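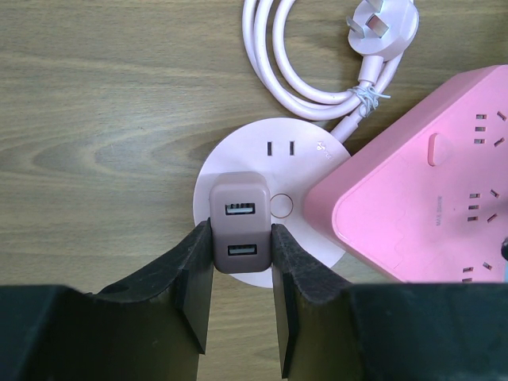

Category: Textbooks > Household Management > Sample Chapters

Chapter 5
Cords, Chargers and the Domestic Outlet

Every household owns more charging gear than it has things to charge. The surplus lives in a drawer, usually the second one down, beside the takeaway menus and a key that fits nothing. People who would never keep a spare kettle will happily keep a spare cable for a phone they dropped in Sodmont Harbour years ago. It might come in handy. The phone will not.

This chapter deals with the small end of household electricity: the charger block, the desktop outlet, the power strip and the cord that joins them to the wall. Chapter 4 covered the large appliances, which have the decency to stay where they are put. The items in this chapter move about. They migrate from study to kitchen to bedside, and they are generally found under the couch by whoever is vacuuming.

Manufacturers have lately taken to making these things in pastels. Dusty pink, coral and pale blue have crept in among the black and the white, presumably on the theory that a tangle is less offensive if it matches the cushions. There is a practical side to it all the same. A household that gives each room a colour will settle a good many arguments about whose charger is whose, and students should bear this in mind when they come to the labelling exercise at the end of the chapter.

By the time you have finished the chapter you should be able to sort a mixed lot of cords by type, read the rating on a power strip, coil a cable so that it stays coiled, and persuade another adult to part with a charger. Most classes find the last of these takes up to 200 minutes. 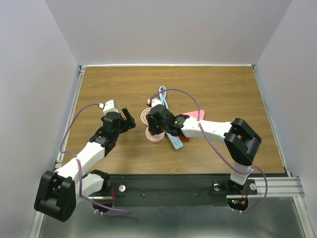
5.1 Clearing the table

Start with a bare table. A wooden one is fine, provided you don't drag plugs across it, as the prongs leave scratches that will be blamed on the cat. Unplug everything before you bring it over. Put the items down together in the middle and resist the urge to begin with the interesting ones.

Sort by what the thing does. Charger blocks have a USB port or two and no cord of their own. Desktop outlets sit flat and take a plug from above. Power strips are long and are nearly always lying on top of whatever you want next. Loose cords go last, and there will be more of them than you remember.

The Thibodeau method, still taught at Plernby College, has the student draw up a written inventory before touching anything. It is thorough. It also turns a job for a wet afternoon into a job for a wet June, and we don't recommend it for the home.

Once the sorting is done, each cord should be gathered and secured by itself.

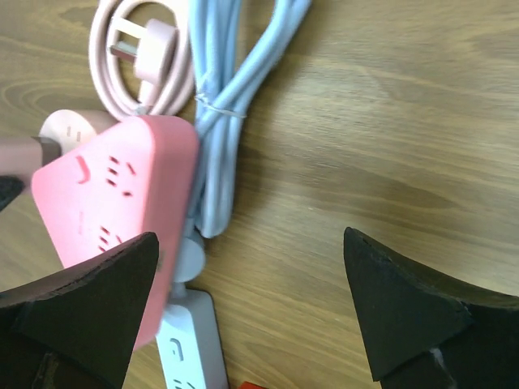
A twist tie will do the job perfectly well, and you already have a drawer full of those too. Fold a long cable into even loops and cinch it once, without strangling it. Thicker cords prefer to lie in loose rings and should be allowed to. Never wind one tightly around a power strip, however tidy it looks, and never run a strip while its own cord is still bundled up, as the heat has nowhere to go.

Check the plug before you put anything away. Bent prongs, a cracked body or a scorched smell mean the item goes out, even if it was expensive and even if it is a nice colour. The Tadwood transfer station takes old cords at the side gate, along with batteries and toasters. Section 5.2 begins with the rating label, which is on the underside, in grey type, where you will need your glasses.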